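# Chapter 12: Why We Buy the Second Coffee

I teach this course at eight in the morning, so forgive me if coffee keeps turning up in it. Marginal thinking is the one idea I'd want you to hang on to if you forgot every graph in the book, and coffee is how I finally got it myself (embarrassingly late, in my second year of graduate school, standing in line with a dollar too little in my pocket).

Say you walk into a coffee shop and a small cup costs $2. You buy it. Would you buy another one? Most students laugh and say no, or maybe after lunch. So I ask them what the coffee is worth, and they say two dollars, and then we're off! The first cup was worth plenty more than two dollars to the kid who'd been up until three finishing a lab report. The second was worth less than that. The price on the board never moved.

Economists call the extra satisfaction from one more unit **marginal utility**. You'll see it written *MU* from now on. For most things, most of the time, it falls as you have more of them, and that pattern goes by the name of **diminishing marginal utility**. Please don't memorize the phrase and stop there. Try it on your own week first: the fourth episode in a row, the third slice of pizza, the twelfth pair of socks.

My old office mate Joris Lambrechts used to run a version of this with doughnuts. He handed out slips and had everyone write down the most they'd pay for a first doughnut, then a second, then a third. One year he had 228 students in the lecture hall, and adding up the slips took him and Lucyna Czerwiński an entire weekend. What they got was a demand curve, a real one, sloping down just as it does in Figure 12.1. I still have the photocopy, with a jelly stain on it.

There were a few odd slips, of course. Some people wanted more for the second doughnut than for the first, and when Joris asked, they said they had a roommate. I love that answer. It tells you that the person doing the valuing matters, and so does whoever they're thinking about when they do it. We'll come back to the roommates in Section 12.4, when we get to gifts.

Before you go on, take a sheet of paper and make your own table. Pick something you buy every week. In the left column write 1 through 6, and in the right column write the most you'd pay for each one, in dollars and cents. Be stubborn about it and go one unit at a time. If your numbers don't fall, leave them alone and bring them to class, where they'll make a better discussion than mine. 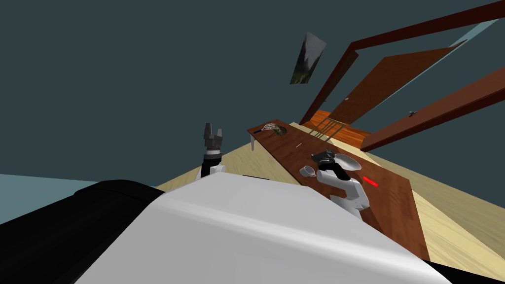
Keep the table somewhere you can find it, too, because we'll use it again in Section 12.2 to work out how many you'd buy at a price of 50 cents.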